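4.2 The flower task

The Skonley kit is sold as a complete tabletop cell for small firms: software, calibration routine, a library of ready-made skills and a printed guide of 71 pages, of which 11 concern the warranty. Its brochure promises that a new user will be "handling delicate goods by lunchtime". We took this as a testable claim. Bevan, the reseller, supplied the licence on trial terms and had no say in what follows, though they did ask twice how it was going.

We chose artificial flowers as our delicate goods. They do not wilt, which matters when lunchtime slips to the middle of the afternoon, and they are awkward in ways that the kit's own demonstration blocks are not. A stem is thin, seldom straight, and fond of lying across other stems. The bloom is much wider than the part one is meant to hold. The stock grasp planner, given a free choice, went for the bloom nearly every time, with the confidence of a toddler at a wedding.

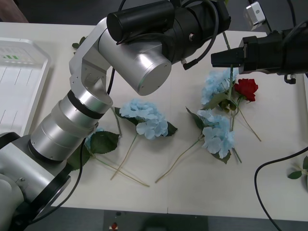 Figure 6. Flower task on the white table. The black gripper is at the stem of a blue hydrangea; the stems of other flowers cross in front.

Figure 6 shows the layout we call "mixed": hydrangeas and a single rose, with stems allowed to cross. Crossing is what the task is about. In the "tidy" layout, where every flower lies clear of its neighbours, the planner needs only to find a stem. In the mixed layout it must also decide whose stem it has found, and here the kit's segmentation model was inclined to treat two crossed hydrangeas as one ambitious plant. Similar bloom colours did not help. The rose, being red, was rarely mistaken for anything else.

Following the guide, we collected 400 demonstrations by teleoperation and fine-tuned the supplied Zundale policy with a batch size of 512. The guide describes this step as optional. We would describe it as the product. Before fine-tuning, the policy completed no mixed trial without help; afterwards it picked stems in preference to blooms, and its remaining failures were mostly second flowers coming along for the ride. Evaristo Carrillo, who ran the July trials at Pistbridge, logged these as "bouquets". The kit's reporting tool logged them as successes, on the grounds that the requested flower had arrived. We have used Carrillo's count throughout, and return to the reporting tool in Section 5.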